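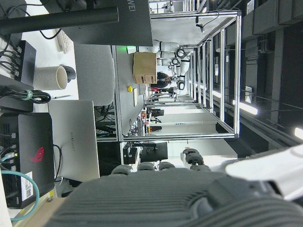 One of our earliest customers in Plondska wrote in to say she'd given up on lunch altogether, that by the time she'd walked to the corner place, stood in line and walked back, she had ten minutes left to eat and most of them went to email. She asked if we could please, please just bring the soup to her building.

So we're doing it! Starting in November, Benedetti is bringing its soups, grain bowls and those big sesame rolls straight to offices all over Plondska, and I could not be happier to be the one writing this announcement.

FOR IMMEDIATE RELEASE

Benedetti Launches Zelo, a Weekday Lunch Drop for Plondska Offices

I've been making soup in this town for 14 years, first from a window on the market side and then from the kitchen we have now, and in all that time we've never delivered. People asked. I always said no, mostly on account of the bread – it goes soft in a closed bag, and I'm stubborn about bread. What changed my mind was a new paper sleeve from our friends at Clillov, who make packaging and who put up with me sending back sample after sample all spring. The roll stays crusty for the ride. I ate a lot of rolls to be sure of this.

We're calling the service Zelo. It works like this: your office picks a menu the day before, everybody adds their own order to one shared list, and the whole thing arrives together at noon with each person's name on the lid. The smallest order we can take is 2 lunches, the largest is 50. If you've got a bigger crowd than that, call the kitchen and we'll talk (I do like a challenge, but I also only have so many stove burners).

There are 30 dishes on the opening menu. The white bean and kale soup is on it, obviously, and so is the cold noodle bowl, even in winter, as my own staff would walk out if I dropped it. New this season are a roasted carrot soup with dill, a barley bowl with pickled mushrooms, and a chicken and lemon broth that I've been fussing over since summer. Vegan dishes are marked on the list and so is anything with nuts.

Orders close at 4 p.m. for the next day. You can cancel one lunch or all of them up until then and you won't pay a thing. Cutlery only comes if you ask for it – most desks I know already have a drawer full of forks.

We're holding a tasting at the kitchen the first Tuesday of the month, from noon until the pots are empty. Come hungry, bring whoever sits next to you, and tell us what's missing from the menu. Reporters are welcome too, and yes, you can take a roll home.

Office sign-ups are open now at the Benedetti counter or by phone during kitchen hours. Press questions, photo requests and menu samples go through the same number, so just ask for the Zelo desk.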